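The Two-Stop Race at Skodholm

I finally got through the full recording of the June race at Skodholm, the historic touring car round, and I want to write down what I think happened before I forget it. I had only seen the highlights, and the highlights made it look like Van der Merwe lost it with one bad pit stop. I don't agree with that now.

It was a 60-lap race with two compulsory stops. Van der Merwe started on the front row and had the lead by the first corner. Skolotitz was fourth and stayed there for a long time. On the recording you hardly see him for the first third of the race, but his lap times barely move. The leader's times go up and down depending on traffic, and he was hard on the front tires every time he had to pass a backmarker.

The first stops were even. The second stop is the one everybody talks about. The left rear wheel was slow going on and the car sat there long enough for Skolotitz to come past on the main straight. That was the lead gone, and the commentators said the race was over.

But look at the five laps before it. The gap had already dropped from nearly 100 car lengths (the commentator's way of putting it) to something you could see in one camera shot. Van der Merwe was running wide at the hairpin on every lap. With a clean stop he comes out just ahead, on cold tires, with a faster car behind him. I think he gets passed within two laps anyway.

The other thing the highlights left out was the wind. It picked up after halfway and you can see the flags on the back straight standing out stiff. The taller cars were moving around a lot under braking. Skolotitz braked early and gave up a little there each lap, and he made it back at the chicane.

I wrote my lap notes in pencil, which is how I still do it. The Stisik timing sheets are online, but the sector times for the last stint are missing, so I used the clock on the screen for those. If anyone has a full set I would like to see it.

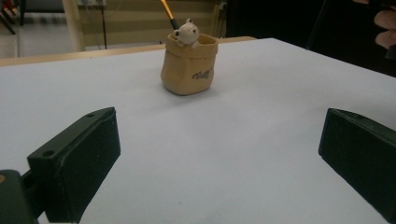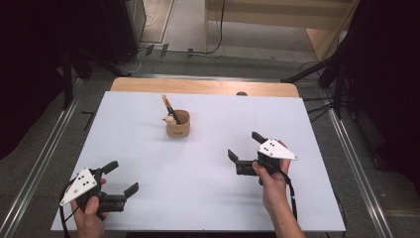 Yutong Ding wrote to me after reading a draft of this and disagrees about the tires. The front tires were fine, in Yutong's view, and the car was running wide because the brake balance had been moved too far back after the first stop. Yutong also pointed out that Skolotitz had the same trouble at the hairpin in qualifying and fixed it before the race.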